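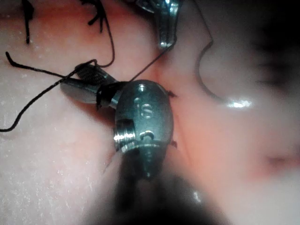 Figure 3. Wrist camera view of thread handling on the suture pad, Olport bench.

4.2 Suturing as a reference task

Most of the chores in our survey come from homes and small shops: folding towels, loading a dishwasher, tying trash bags, sewing a button back on. Suturing is neither a household nor a shop-floor job, but we included it as a reference point. It puts two hands, a curved needle and a length of thread together in a small space, and it is close enough to hand sewing and parcel tying that what goes wrong in one tends to go wrong in the others. If a machine cannot manage thread under good light with instruments made for the purpose, we see little reason to expect it to mend a shirt in a laundry room.

The Olport bench was set up by Kurniawati Nugroho and Tuấn Lại. Stitches were of the interrupted kind, each one tied and cut before the next was begun. We divided the work into separate steps: picking up the needle, driving it through both sides of the incision, pulling the thread to length, wrapping, tightening, and trimming. A person at the console did all the steps in the first block of sessions. In the second block the controller, Kidik, was given one step at a time and the operator kept the rest.

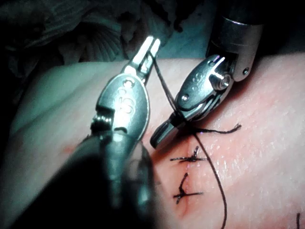 Loose thread was the main difficulty. A towel on a table keeps more or less the shape it was left in, and a controller can look at it, plan, and act. Thread held between two instruments changes shape with every small motion of either wrist, and the part that matters for the next wrap may be behind a jaw. Operators dealt with this by keeping the strand under light tension and by moving one hand slightly to look past it. Kidik had no such habit. When it lost the strand it returned to a fixed pose and started the wrap again, and over 9 restarts in a row were logged in one session before Azra Tomić stopped it.

The steps were far from equal. Driving the needle on a pad that stays put is close to the pick-and-place work that machines already do on factory lines, and Kidik was given the step without special tuning. Wrapping and tightening needed a new set of demonstrations. We collected 2,911 of these across all benches and held out 56 for checking. The remaining clips were sorted by hand into clean and unclean attempts, and the two raters, Corentin Leblanc and Fikri Jugah, disagreed most often on how tight a knot should be before it counts.
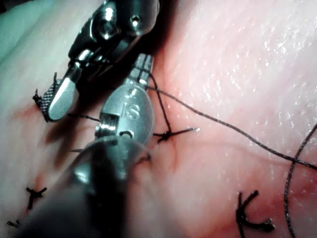

Cut ends from earlier stitches added to the problem. They are the same color as the working strand, and short tails near the incision were sometimes taken for the end that should be grasped. The same error showed up at the Gilchrist bench, where the task was tying a trash bag and the controller went after a fold in the plastic. It also showed up in button sewing at Hurnlow, with leftover thread from the previous button. People at all three benches made this mistake too, mainly in their first sessions, but they let go at once and tried the other end.

Reloading the needle was harder than we had planned for. The angle at which the needle sits in the jaws decides whether the next bite is easy or awkward, and experienced operators would correct it two or three times before going on. We did not ask for this in the written procedure, so it is missing from the step list and appears only in the recordings. Later versions of the list treat it as a step of its own.
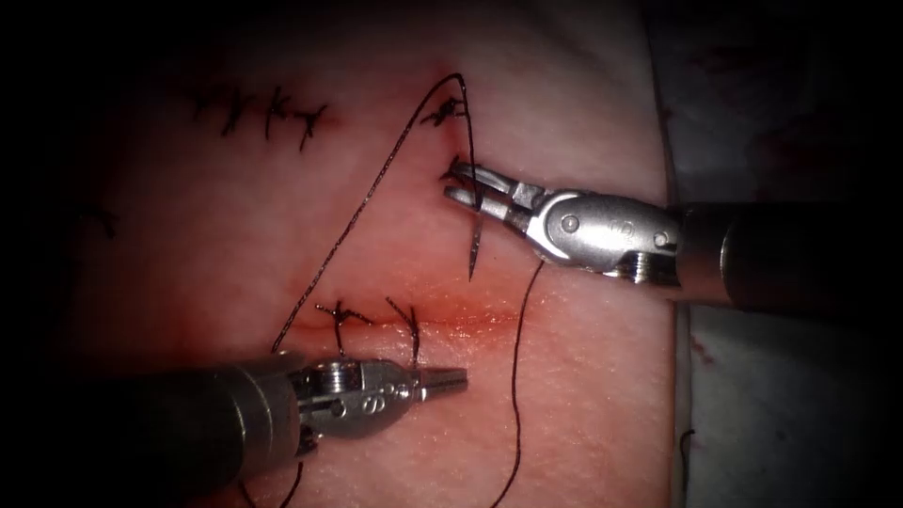 On the question that runs through this paper, whether machines can take over such chores yet, our answer for thread work is a partial yes for single steps and no for the whole job. A controller that handles one step well still needs someone to hand it a good starting position, and the handing over takes attention. In the button task, operators told us they would sooner sew the button themselves. In suturing the operator is already at the console, so sharing the steps costs less - but the operator could not look away, and we did not find that the work went any faster. Section 4.3 takes up the folding tasks, where the starting position matters less.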